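Do Feuds Sell Records? A Look at Two Local Acts
Media Studies term report, Bilville
Efren Magbanua

Everyone in my section seems to believe that a public fight between musicians is good for business. Entertainment sites repeat it all the time, usually without a number attached. I wanted to see if it held up on a small scale, so I picked the spat between the rap duo Wadham and the singer Chettiar, which started in September over a line in a chorus.

I saved posts and headlines from the gossip pages for 7 weeks and ended up with 413 items. Of those, 314 were reposts of the same two quotes. One headline said Chettiar was "destroyed" by a remark that, when I found the full interview, was a mild complaint about a late sound check. 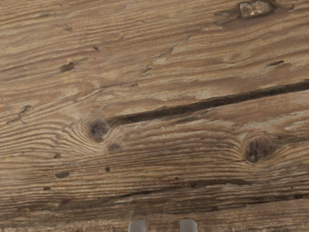
The streaming side was harder. Florante Pascual, who books acts at the Stomberg, let me look at ticket counts for both artists. Wadham sold out the 200 seats, but they had sold out the same room in spring, before anyone was mad at anyone. Chettiar's sales were flat. Pascual thinks the feud helped. I asked him how he knew and he said it was a feeling – I don't doubt he had one.

There are problems with my method. I counted a repost the same as an original story, and I can't tell how many people read past the headline. Two acts is also a tiny sample, and my teacher warned me about that early on.

Still, I found no sign that the fight moved tickets. It did give the gossip pages plenty to post. If I did this again I would start collecting before the argument began, and I would ask fans at the door why they came.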